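4.2 What the bench took over, and what it handed back

By the time we began our visits in March, the assembly bench at Ivley had been running through the day shift for long enough that people had stopped gathering to look at it. This is a stage the automation literature tends to skip. There is a good deal written on anticipation and a good deal on redundancy, and rather less on the period in which a machine has become furniture and staff have begun leaving mugs near it.

Before the bench arrived, fitting work at Ivley was done by four people at a long table, each finishing 640 parts on an ordinary shift. The job consisted of picking up a block, turning it the right way round and putting its peg where the peg was meant to go. Staff described it to us as dull, restful, bad for the thumbs and, in one case, "the only part of my week where I get to think". The business case, prepared by the supplier Praltel, described it as non-value-adding manual handling. Both accounts are on file.

The case rested on the assumption that turning a block round and fitting it was a single action. Anyone at the table could have explained otherwise, and two of them say they did. A block arrives lying on its side, facing whichever way it likes. A person corrects this between the table and the tray without noticing. The arm has to be told which way each block is facing, and is told by means of printed square tags stuck to the faces. The tags do their job well. They also have to be printed, cut out, stuck on straight, kept clean and replaced when they peel, and none of this appeared in the business case, presumably on the grounds that stickers are not labour.

Tag upkeep is now the largest single item in the fitters' day. Kristine Cruzado, who had been at the table longest and was made bench lead on the changeover, keeps a craft knife and a roll of tag sheets in a biscuit tin. Her job description runs to two pages and mentions neither. When we asked what she did, she said she was "in stationery".

The second item is watching. The arm's approach to a post is slow in its last stretch, and the fitters have learned to judge from the tilt of a block whether the placement is likely to go in or will need a hand. They are rarely wrong. They are also not supposed to be judging, as the stop is meant to be triggered by the software, and the software is content to wait until the peg has met the tray wall. In our logs of 400 placements, the fitters reached for the pause button ahead of the system on most occasions when anyone paused at all. The shift report has one box for this, marked "operator interruption", and it counts against the operator.

Figure 3 shows a placement in progress on the type of bench we observed.
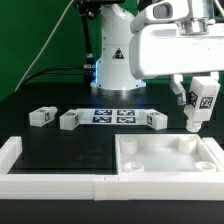

Figure 3. A tagged block held over the right-hand tray, its peg just above one of the back posts. Three further blocks lie on the table behind, not all pointing the same way.

4.3 Skill, renamed

Management at Ivley spoke of the fitters as having been "upskilled". The fitters' own word was "moved". Our view is that both are half right -- the work now calls for more judgement than it did, and gives people fewer chances to use it without being written up.

The clearest example is the matter of block direction. The bench will accept a block whichever way its peg points, and the manual is rather proud of this. The fitters nevertheless prefer to lay blocks out themselves, and have unwritten rules for doing so which differ between the early and late crews. The early crew says its arrangement spares the arm an awkward turn. The late crew says the same of its own. Penner, the consultancy hired to review the bench, tested neither and recommended that the practice cease. It has not ceased.

Pay did not change. The Hindirum grading scheme, which Ivley uses for all floor roles, awards points for lifting, for reach and for repetition, and the bench had reduced all three. On a strict reading the fitters should have gone down a grade for their trouble. A local agreement dated 6th July froze the matter pending a review of the scheme, and the review was still pending when our fieldwork ended.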